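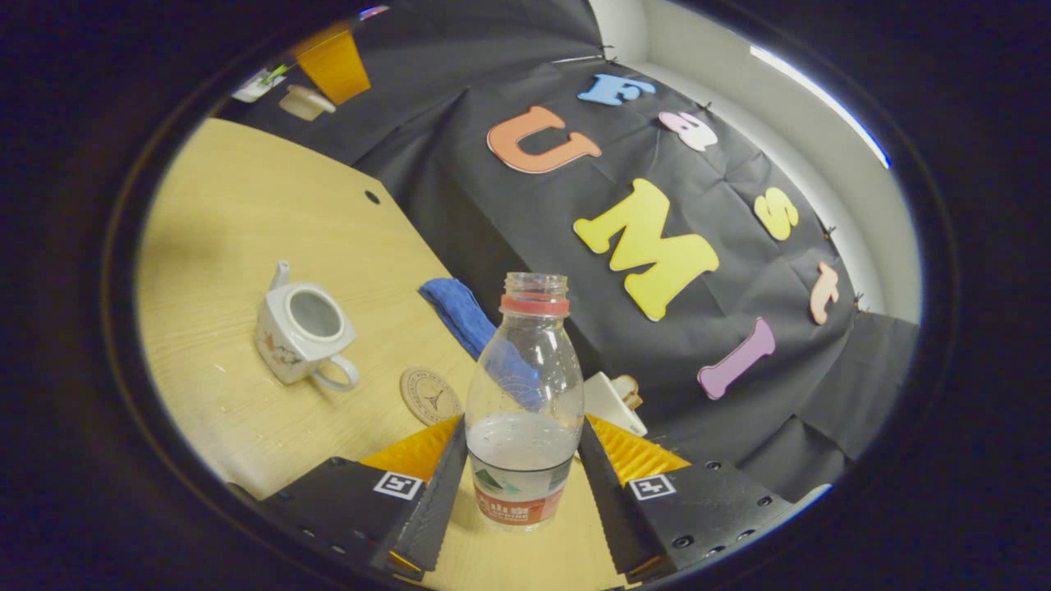
I've been tutoring ninth graders in math for a while now, and I finally gave in and bought a year of Haltis, the practice app from Pimitz. It has 696 problem sets, and after 14 weeks my group has worked through 27 of them. Slow, I know!

The good stuff first – the hints are great. They nudge kids toward the next step without handing over the answer, and even my grumpiest student quit rolling his eyes by October. The word problems sound like real life, too (phone plans, bus schedules, a very long one on pizza).

What bugs me is the reports. Every Friday I get a giant spreadsheet, and all I want to know is who's stuck on fractions. Rey, the app I used before, did that on one page.

I'd still renew. Just skip the printed workbook, it's the same problems with smaller type.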